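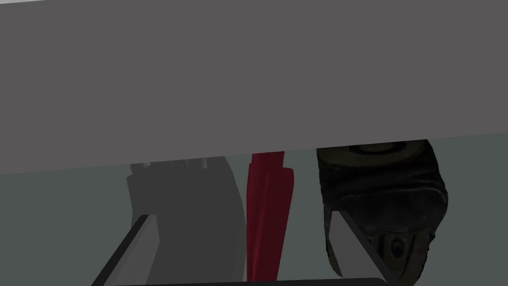 图3-1 仿真环境中的腕部视角:张开的两指之间为深红色细长目标,右侧深色物体与右指部分重叠。

第三讲 遮挡条件下的抓取感知与运动规划

Callcombe学院 机器人软件课程讲义

一、本讲内容与要求

本讲讨论目标物体上方存在遮挡、两侧存在邻近物体时,抓取软件的组织方式。学生应已完成前两讲关于坐标变换与夹爪运动学的作业,并能够在Tuominen仿真环境中启动标准任务。本讲所用的感知与规划模块均由Gostari软件框架提供,版本以实验室公布的为准。

学习本讲后,学生应能够:
(一)说明近距离视角下目标分割的主要误差来源;
(二)根据可见区域建立抓取候选集,并对其进行排序;
(三)为接近阶段和闭合阶段分别设定碰撞检查范围;
(四)阅读任务日志,判断失败发生于感知、规划还是控制环节。

二、问题设定

末端执行器为平行两指夹爪,观测来自靠近夹爪的相机。任务给定目标的语义类别与颜色先验,不给定精确位姿。视野上部可能被大面积平面占据,目标的顶端因而不可见,软件只能依据剩余的可见部分估计其轴线方向。

设目标可见区域为M,由M的主方向得到轴线的图像投影,再结合深度得到空间轴线的估计值。当目标呈竖直细长形状时,主方向的估计较为稳定,沿轴线方向的位置则不确定,应在规划中作为自由变量保留。图3-1中目标的顶端被上方灰色平面遮住,属于此类情形。

三、感知模块

感知模块按下列顺序运行。

1. 颜色与深度联合分割。首先以颜色先验生成初始掩膜,再以深度连续性剔除误检区域。深红色目标与灰绿色背景的色相差异较大,初始掩膜一般可靠;目标与深灰色块体相邻的一侧边界,应以深度结果为准。目标表面若有纵向褶皱,明暗变化可能使掩膜断裂,须在剔除之前完成一次闭运算。

2. 夹爪自遮挡处理。两指在图像中的位置由关节读数和相机标定计算得出。落入手指投影区域的像素标记为“未知”,不得标记为“空闲”。此项规定适用于全部作业。将未知区域误作空闲区域的程序,在碰撞检查中会产生错误的通过结果。

3. 邻近物体建模。对目标以外的物体不要求识别类别,仅要求给出保守的占据体积。表面不规则的物体以凸包表示,凸包向外扩张的余量在配置文件中设定。以图3-1右侧的深色物体为例,其表面有皱褶,右侧轮廓先收后放,凸包会覆盖一部分实际空闲的空间。本讲接受这一代价。

4. 目标轴线估计。模块输出轴线方向、可见段的两个端点以及方向的协方差。协方差超过阈值时,应请求新的观测视角,不得直接进入规划。

四、抓取候选的生成与排序

候选沿可见段均匀采样,每个采样点对应若干夹爪朝向。默认配置下每次观测生成50个候选。候选须先通过运动学可达性检查,再通过占据检查,其后方可参与评分。

评分由3项组成:两指接触面与目标轴线的平行程度;两指到邻近占据体积的最小距离;抓取点到可见段中点的距离。各项权重见配置文件,学生可以修改,但须在报告中列出所用数值及修改理由。

目标与一侧物体几乎接触时,第二项评分往往成为主导项。此时两指之间的开口宽度需重新考虑:开口过宽,外侧手指进入邻近物体的占据体积;开口过窄,对目标横向位置误差的容忍度不足。建议将开口宽度作为候选的一个参数参与采样,并记录每一宽度下被拒绝的候选数量。

五、接近阶段与闭合阶段

接近阶段采用直线运动,终点为预抓取位姿。该阶段对手指、手掌和相机支架全部进行碰撞检查,目标本身亦视为障碍物。

到达预抓取位姿后,控制器切换至视觉伺服模式,误差定义为目标中线与两指中线在图像中的横向距离。误差连续3个周期小于阈值,方可发出闭合指令。学生应注意,图像横向误差较小只说明目标在图像中位于两指之间,深度方向的对齐须由深度读数单独确认。

闭合阶段允许手指内侧面与目标接触,其余接触仍按碰撞处理。下图中深红色竖条在图像上位于两指之间,两指向上略微靠拢,指尖低于灰色平面的边缘。请据此讨论:若仅凭该图像,伺服误差的哪些分量能够计算,哪些分量不能计算。 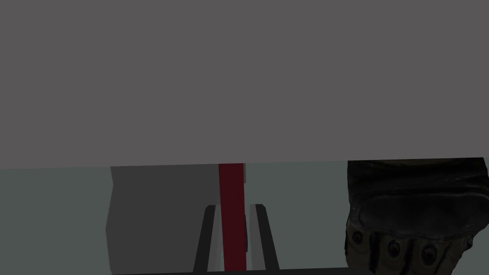

六、日志与故障定位

Gostari为每次任务写入一份日志,字段包括时间步、模块名称、状态码和附加信息。本讲配套的Oston日志集共有1,686条任务记录,其中17条由教学组逐步标注,供学生核对自己的判断。

定位故障时应按以下次序检查:
(一)分割掩膜是否完整,断裂处是否位于褶皱或阴影区域;
(二)未知区域是否被正确传递至规划模块;
(三)候选被拒绝的原因分布,尤其是开口宽度与邻近占据体积的冲突;
(四)模式切换时刻的关节速度是否已降至规定值;
(五)闭合指令发出前的深度读数是否有效。

同一任务出现多个异常状态码时,以时间步最早者为主要分析对象,后续状态码作为附带现象列出。

七、作业

1. 实现第三节第2项的自遮挡处理,输出三值掩膜(目标、空闲、未知),并以标准任务的观测进行测试。

2. 固定其他参数,改变开口宽度,绘制通过占据检查的候选数量曲线。须说明曲线两端下降的原因是否相同。

3. 从已标注的记录中选取两条失败记录,撰写故障分析,每条不超过一页。分析中引用的状态码应与日志原文一致。

作业以压缩文件形式提交至课程系统,程序须能在实验室的Tuominen标准镜像中直接运行。截止时间为下一讲开始之前,逾期提交按课程章程处理。

八、阅读材料

课程文档库中的《Gostari规划接口说明》第二章与第四章;《Oston日志字段表》全文。第四章关于多视角融合的部分将在下一讲使用,本讲不作要求。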